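Riker Kitchen Cell: Practice Rules for Simulated Food Handling
January
By Natsumi Sasaki

The Riker cell ships with a simulated kitchen and a rule pack for checking arm programs against it before they go near real counters. The pack holds 71 rules. Each one can be switched off, but the run log records that it was.

Approach and clearance

Keep the fingers pointing down over the work surface. Set the reach limit so the elbow stays out over the floor side of the counter, and list every standing object near the wall as an obstacle.
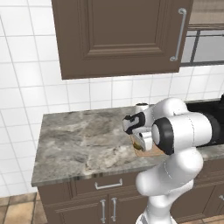
Grip on food items

Hold cut pieces from both sides, with the pads low on the piece. Grip force is capped per item in the Nägeli table.
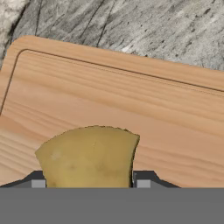 The cap applies to the whole move, including release. If a program asks for more, the run stops and code 996 goes to the log. Allow up to 5 retries, then review by hand.

Board and sink zones

Draw the board and the sink as separate zones. Items set down outside both need their own entry.

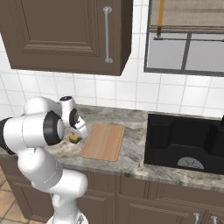

Gripper beside a small yellow item, left of the cutting board.

Order no. 1233. Rule pack maintained by Severin Berchtold, Oltley office.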